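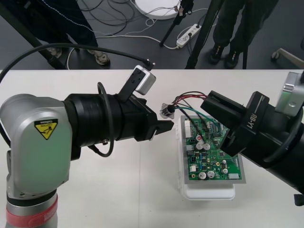

21 March 2023, bench day with the Grorkik board. Really pleased with how this one is shaping up! The job is to get the supply board and its harness documented well enough that whoever wires the second unit doesn't have to ring me. Orientation first, as that's what tripped us up last September: white multi-pin header to the left, coloured wires coming off at the upper right, board sitting in the white tray. All the sketches in this notebook use that orientation from now on. Tomomi Sekiguchi has redrawn the two old ones that were back to front (thank you, Tomomi, they're much neater than mine).

The tray is a big improvement on the bare table, by the way. A dropped washer stays in it. I'd like one for every board we have open at once.

Spent the first part of the session on continuity. Went from the header end to the far side, one pin at a time, black probe on ground and red probe walking along. No surprises, except that I had pins 5 and 6 swapped in my own table and blamed the board for a good ten minutes. Table corrected in pen, old version crossed out but left readable.

Harness notes:
- Cut length is 260 mm, measured from the back of the connector to the end of the insulation. The Zinchenko drawing measures to the tip of the bare wire, so don't mix them up.
- Label both ends before bundling.
- Green is earth in our scheme. Red is switched supply. The blacks all look the same, so they get numbered sleeves.
- Leave slack for a gentle loop behind the connector. Tight bends there make the blacks splay and then the cover won't go on.

The metal-shelled connector is my favourite part of the whole build. Lovely chunky thing, and the two flanges give you a proper screw fixing at each side. I dry-fitted a spare on the Bramholm bracket and the holes lined up first go, which almost never happens with that bracket. M3 screws, shakeproof washers, snug and then a quarter turn.
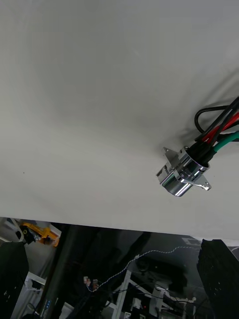 Capacitors

Went through the electrolytics with the ESR meter, board unpowered and left to discharge over lunch. All comfortably inside the limits on Tomomi's sheet. The service note says to swap them at 2000 hours and this board has done 300, so there's loads of life left. Still worth having a baseline written down while everything is easy to get at. Highest reading of the lot was 68 milliohms, on one of the small ones, and it read the same with the leads reversed. 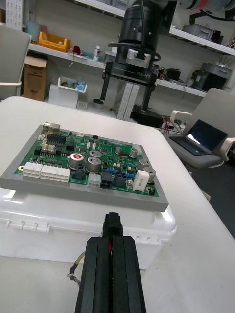 Working height has been bugging me for weeks and I think we've cracked it. My neck gives out after an hour of peering at something flat on the table, and the magnifier lamp doesn't come down far enough to help. With the board in its grey frame and the frame up on the white storage box, I can get my eyes nearly level with the tops of the capacitors and read the print on the sides. So much nicer! The one with the red sticker is our reference for numbering: start there, do the middle group, then move across to the ones near the right edge. The two white connectors along the left front also end up facing you, so plugging and unplugging is a wrist movement and no longer a whole-shoulder one.

The tangle of red wires behind the table needs sorting before we start the second harness. I'll pull out anything over 260 mm for reuse and put the short bits in the offcuts jar.

Still to do:
- Photocopy the corrected pin table and tape it inside the Dramard folder.
- Order more numbered sleeves, we're nearly out of 3s.
- Ask Tomomi whether the USB-style port at the back needs a dust cap or whether we leave it open.
- Repeat continuity with the cover on.

Meter is back on charge, leads are in the top drawer.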